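Collecting demonstrations for cabinet and door tasks
Speaker notes, Lamgate meetup, Monday, January 30, 2023
Ronaldo Bezerra, Brisasura

Slide 1. Title

Say hello, say name, say Brisasura. Thank Bastos for the room and the projector.
The talk is on data collection. I will not cover the model. If people ask about the network, point them to the second speaker.
Check the clicker works before starting.

Slide 2. What we wanted

One task: get a cabinet door open and keep it open long enough to reach inside. Teleoperated, two arms, grippers with two fingers. The operator sees what the head camera sees and nothing else.
We started collecting in November. The set I am talking about tonight has 263 episodes. After review we kept 166 for training.
Leave those two numbers up for a moment. People will want to know where the rest went, and most of the talk is the answer.

Slide 3. What counts as one episode

An episode starts when both arms are in the rest pose. It ends when the operator presses the pedal.
The limit is 40 seconds. Past that the recorder stops and the episode is marked as a timeout.
We argued over the limit. Emano, who supplied the recording software, set it much longer by default. With the longer setting operators slowed down and fiddled. With the shorter one they planned the grasp before they moved.
Mention: we write the label at the end of each episode, before the next one starts. We tried labeling at the end of the day and the notes were useless. "Slipped, I think." "Same as before." Before what?

Slide 4. Operators

Four operators. Each did a practice morning that was recorded and thrown away.
Differences between people were bigger than I expected. Two of them like to hook the door from the side. One pinches the edge and pulls straight back. One changes method depending on how the base is parked.
We did not force a single style. I still go back and forth on this. A mixed set is harder to learn from when it is small. On the other hand, when we asked everybody to do it the same way, they all got worse, and we had more bad episodes to throw out.
If there is a question on this, admit that we have not run the clean comparison.

Slide 5. Resetting between episodes

This is where the hours go. Close the door, put the contents back, move the base, check the cable, go.
Rules we ended up with:
Move the base a little every time. Leave no tape marks on the floor.
Change what is inside the cabinet every few episodes. Office things: binders, paper, a box of envelopes.
Sometimes start with the door partly open. Write down that you did.
Do not tidy the room. The first batch was recorded in a very clean room and the policy got confused by a chair.
Pause here. Somebody usually asks about the tape marks. We had them in the first week, and the base pose was so regular that the arm could have played back a fixed path and passed. The success rate looked great and meant very little.

Slide 6. Why episodes were dropped

Go through these slowly.
Timeouts. The operator ran past the limit, usually after a second or third try at the edge of the door.
Dead frames. The head camera stream froze and the arm data carried on. Easy to find with a script, so please run the script on the same day. We ran it two weeks late.
Hands in view. Someone reached in to save a falling object. I would do the same, but the episode goes.
Wrong label. Marked as a success, and on replay the door swings back before the other arm gets there.
Body contact. The door bumped the torso and the operator kept going. We kept a few of these at first and then took them all out.
Failures where the operator recovered cleanly were kept. If the gripper loses the edge, backs off and takes it again inside the time limit, that is a good episode and probably worth more than a perfect one.

Slide 7. The second arm

We first recorded the left arm as parked, with no commands at all. That was a mistake. Operators wanted it for bracing or just wanted it out of the way, and they were moving it off the record between episodes.
Now both arms are live in every episode, and both are logged even when one hardly moves.
It makes the files bigger. Disk is cheap compared with an operator's afternoon.

Slide 8. The camera view

The head camera looks down steeply when the robot is close to low furniture. Good view of the top and the inside, poor view of how far the gripper is from the edge of the door.
Operators judge that distance from shadows and from the finger lining up with the edge. It takes practice. It is also why the last few centimeters of every approach are slow – you can see it in the speed plots as a dip just before contact.
We looked at adding wrist cameras. We held off for this set so that the operator and the policy would have the same view. Next round will have them.
Skip the speed plots if running late.

Slide 9. What I would do again

Short limit. Label at once. Live arms on both sides. Small base moves.
Watch ten episodes from the day before, every morning, with the operator who recorded them. It takes less time than the coffee and it caught the frozen stream in the end.

Slide 10. What I would change

Buy more than one cabinet at the start. We had a single one for too long, with one kind of hinge and one kind of catch, and the policy knows that door very well. Bastos has offered us two more with proper handles.
Write the drop rules before recording anything. Ours were written halfway through, so the early episodes had to be reviewed twice.
Get a shorter cable or a person whose job is the cable.

Slide 11. Last slide, leave up during questions
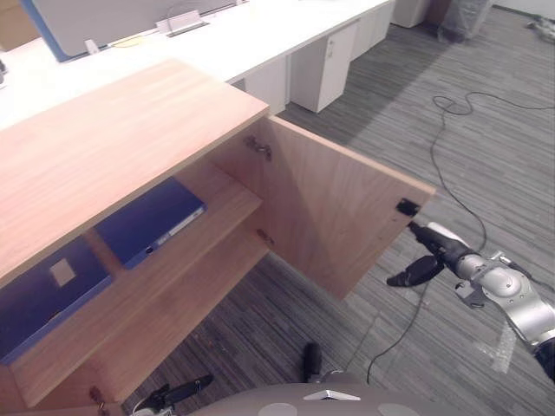 Repeat each question into the microphone, the back of the room cannot hear the front.
If asked for the data: the kept episodes can be shared on request, the dropped ones are still being sorted by reason. Address is on the handout.
Stop when the host waves, and take the adapter back from the lectern.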